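4.2 What we saw at the Idton open day

I'll say up front that I went to the Wallner open day on 5/9/20 expecting a polished show, and what we got was a bench and a lot of chatting (much better, for our purposes!). The task on offer was a simple one for anybody who has cleared a table: a dark, round piece and a light tray, worked with hand-held grippers. Visitors could stand close enough to get in the way, and I did, twice.
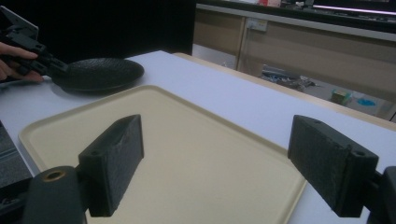 I had read the Volent task sheet beforehand, and it treats the tray as a fixed target. People don't. Most of the folks I talked to wanted to nudge it first, or asked if they were allowed to, and that question ended up in our coding scheme as its own category. We had 3 categories going in and I argued for keeping it that way, but my notes from the day kept filling up with tray talk, so I lost that one.

Figure 7. Grippers at the tray, Idton open day.
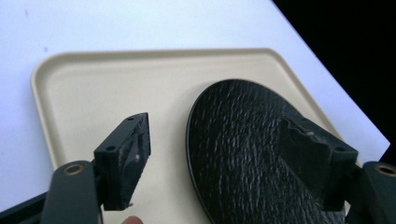 The other thing I kept hearing was about contrast. A black pad on a cream tray is easy on the eyes, but black fingers against a black pad are another story, and 2 visitors brought it up before I'd even gotten my notebook out. We went back to the Brora protocol in July and added a line on finger color. I'd still like to try it with a lighter pad, though that will have to wait for the next round of sessions (see Section 5).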